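Galería: los papeles de la habitación de Haltport

Las láminas y hojas impresas que Domnica Preda reunió para su trabajo sobre la gestión del deporte siguen en la casa. Las vamos publicando por tandas – primero los textos en inglés, luego los apuntes a mano.

Hoja 1. Economía del deporte

Página blanca con texto negro muy apretado, apoyada junto al papel pintado de flores. Trata del deporte como industria y de la competencia leal en una economía de mercado.

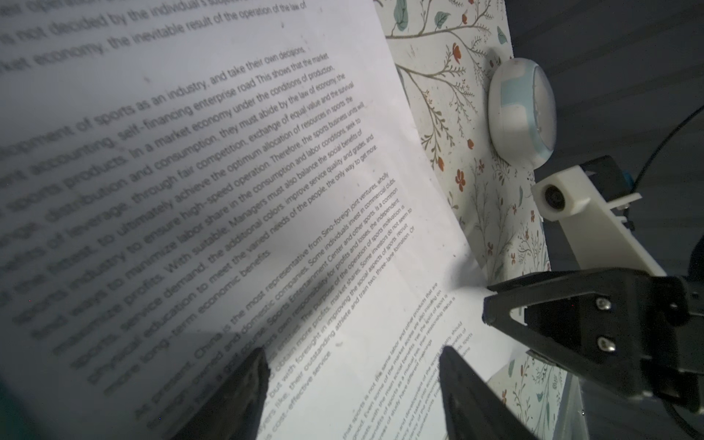

Sobre la lectura

El segundo párrafo empieza con «At present, China is the most representative from Sino-foreign joint ventures» y habla de clubes comerciales. El inglés es torpe, parece una traducción. Lewis Gourlay prepara una versión en español.

Los apuntes a mano se añadirán en enero. Consultas: Rakiya Chukwu, archivo Doucet.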